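Ustville Working Group on Good Practice for Automated Textile Handling
Minutes of the meeting of January 14, 2022

1. Previous minutes
Approved with one correction: in item 4, "stop distance" should read "stop time."

2. Draft guideline, section on fingertips
The Flivness site reported that its check sheet has no line for fingertip condition. Agreed to add one. Fingertips are to be inspected for burrs and trapped fibers at the start of each shift and after any change of fabric type. Pointed tips remain permitted on woven cloth — the proposal to ban them outright did not pass. Knits are deferred to June.

3. Two-arm work
Clause 2 requires that both arms stop when either one reports a fault. Rattanakul asked whether the arm holding the cloth may keep its grip. Agreed: motion stops, grip is held, and release is by operator command only. The wording will be changed to say so.
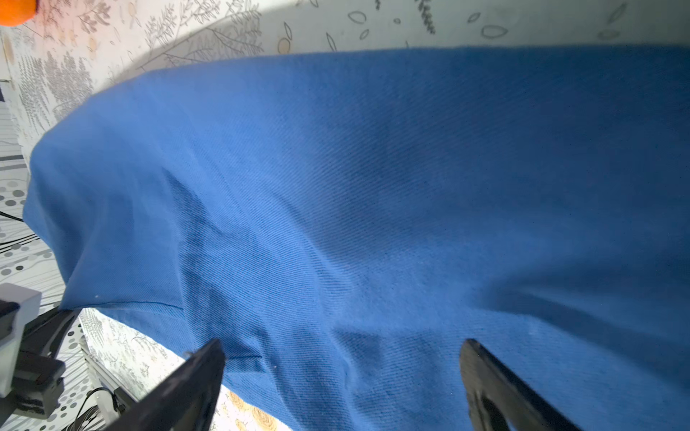 Cable routing was discussed under the same item. Cables at the wrist must be secured so that hanging fabric can't catch on them through the full range of motion. The check is to be done with a cloth in the grippers, at low speed, before a new task is approved.

4. Logging
The Allow project submitted its handling log, with 184 entries. Of these, 103 had no fabric type recorded. The group considers such entries unusable for comparison between sites. Fabric type becomes a required field. Weave and seam position stay optional.

5. Lint
No limit value was set. Sites are to clean the grippers and camera windows by their own schedule and write the schedule down.

6. Actions
Flivness: revised check sheet.
Rattanakul: new text for Clause 2.
Allow: resubmit the log with the missing field completed where it can be recovered.

Meeting closed. Next meeting in June.

Comments (2)

textile_tech: Does the grip-hold rule apply on loss of air pressure? Our grippers open when pressure drops.

benchside: Item 4, please publish the list of allowed fabric types. We use "twill" and "cotton twill" for the same thing.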